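Chapter 6
Inside the Case: Taking a Desktop Computer Apart and Putting It Back

What you will learn in this chapter
How to prepare a desktop computer for service
How to recognize the main parts from their shape and position
How drives are held in place, and how to remove and refit them
How to keep track of screws, cables and small parts
How to write up the work

Words to know
bay, carrier, chassis, connector, expansion card, heatsink, retention frame, socket, standoff

6.1 A returned machine

In December the repair shop at Skorkach took in 190 desktop computers from an office that was closing two of its floors. The machines had to be checked, fitted with replacement drives where needed, and sent out again. Hacer Yazıcı ran the bench. Her first rule for new technicians was that no one touched a screwdriver until the job sheet had a number on it.

Machine 178 came in with a short note taped to the top: "Will not start. Makes clicking noise." A note like this is useful, but it does not tell you which part is at fault. Clicking can come from a failing hard drive. It can also come from a fan blade touching a cable. The technician, Orhun Kozan, wrote down the complaint word for word, shut off the power, unplugged the cord, and pressed the power button once to drain what charge was left. Then he laid the tower on its side and took off the panel.

We will come back to machine 178 several times in this chapter.

6.2 The layout of a tower

Most desktop towers are built to the same general plan. The outer shell is called the case or chassis. One side panel comes off, and behind it is the motherboard, a large flat circuit board fixed to the far wall on short metal posts called standoffs. Every other part is either plugged into the motherboard or joined to it by a cable.

Working on a tower is much easier with the case lying flat and the open side up. Parts stay where you set them, and cards and drives do not hang by their connectors. Leave enough clear table on both sides for the panel, the parts tray and your forearms.

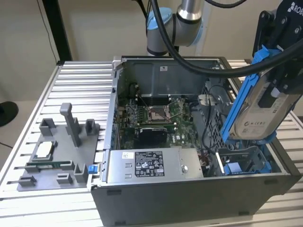 Start with the power supply. It is a metal box, usually with a label that gives its ratings, and it has a bundle of colored wires coming out of one end. Never open this box. The parts inside can hold a dangerous charge after the cord has been pulled, and a faulty supply is always replaced as a unit.

Next find the processor socket. It is a square area on the motherboard with a metal retention frame that locks over the processor. When the processor has been taken out, the contacts in the socket may be exposed. On many boards they are fine, springy pins that bend at a touch and are very hard to straighten. Keep tools, screws and fingers away from an open socket, and fit a plastic cover if you have one.

The memory slots are long and narrow and lie side by side close to the socket. Latches at the ends hold each memory module down. Expansion cards go into a different set of slots, farther from the processor. Some cards carry a heatsink, a block of metal that draws heat away from the chips. A heavy card should be supported with one hand while you release it.

The last large area is the drive cage. It is a frame with openings, called bays, that hold the drives. The walls of the cage often have holes in them so that air can move past. Cables may be routed through or around the cage, and these are the cables most likely to be pinched when a drive goes back in.

6.3 Drives and carriers

A hard drive can be fixed in its bay in two ways. In older machines it is held by four screws, two on each side. In many office machines it sits in a plastic carrier that slides into the bay and clicks into place. Carriers and latches meant to be handled are often made in a bright color, such as blue or green, so that the technician can find them quickly.

To remove a drive in a carrier:

1. Unplug the data cable and the power cable from the drive. Pull on the plugs and leave the wires alone.
2. Press the carrier's release tabs.
3. Slide the carrier straight out of the bay.
4. Flex the carrier gently and lift the drive free.
5. Place the drive on a flat surface, away from the edge of the table.

Refitting is the same job in reverse order. Before you let go of the carrier, check that it is lined up with the bay and that no cable lies under it. If it stops halfway, take it out and look. Forcing it can crack the tabs, and a carrier with cracked tabs will let the drive shake.

Bench note. Carriers that look alike may not fit the same case. The Geller and Dalgleish carriers kept at Skorkach differ only in the spacing of the pegs. Nurhan Ateş, who looked after the stock room, had the two kinds stored on separate shelves after 11 of them were sent out with the wrong machines.

6.4 Keeping track

Small parts get lost between one step and the next. Use a tray with sections, and put the screws for each part in a section of their own. Before you unplug a cable, mark it or draw its route on the job sheet. A rough pencil sketch will do.

Here is the sheet for machine 178 as it stood at the end of the first session:

Job number: 2965
Complaint: Will not start. Makes clicking noise.
Power cord removed: yes
Panel removed: yes
Fans turn freely by hand: yes
Drive: removed, to be tested on its own
Technician: O. Kozan

Notice that the sheet does not name a cause. At this stage Orhun had ruled out one possibility, the fans, and had set up a test for another.

Check your understanding

Explain why a tower should be laid flat before its parts are removed.
Describe two ways of fixing a hard drive in a bay.
Write the next three lines of the job sheet for machine 178, supposing that the drive passes its test.

Section 6.5 covers testing a drive outside the case.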